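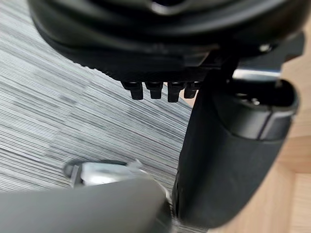
1. The chair and the shelf

Hi all, and especially Ita, whose questions have been sitting in my inbox while I fussed with cables,

You asked whether the wrist camera is any use up close. For the underside of a chair, yes! Four black pegs in a row, a bright little screw head, and the shiny bracket tucked up under the seat. What I still don't love is how much of the view the finger takes up, all soft and gray in the corner. I may move the mount out a bit before September, but I have already printed 38 of those brackets (don't ask Zyanya what I owe the filament jar), so I'm in no hurry.

Ita Carroll wrote:
> Lovely to see the Clarnik build walking about the shop. Two things
> from me. Can the wrist camera see anything once it gets under
> furniture? And is the right arm still on the black gripper, or did
> you give both sides a hand? I have 300 of the M3 inserts left
> over if you want them.

The inserts, yes please, I'll take 50 and gladly. As for your second question, the gripper stays on the right for now and the fingered hand is on the left. Ladan likes the hand for everything. I keep going back to the gripper for shelf work, where I mostly want one finger to come over the top of a thing and press.

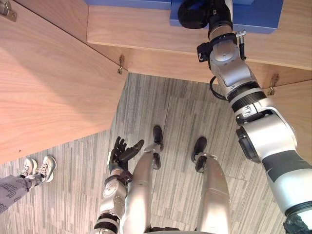

2. Cable slack at the forearm

I'd welcome opinions on that black loop. It comes out beside the gray joint housing and goes back into the arm, and I left it generous so the elbow could straighten for a high reach. Tidy people (hello, Hazel) will want it shorter – I'd sooner have a sleeve over it. The little connector with the silver plug at the wrist wants a clip as well, and if anyone has a drawing for one, please post it here.

I'll be in until nine most evenings, and the kettle is working again.

Warmly,
Negin

This site uses cookies to remember your list archive settings. Accept | Manage preferences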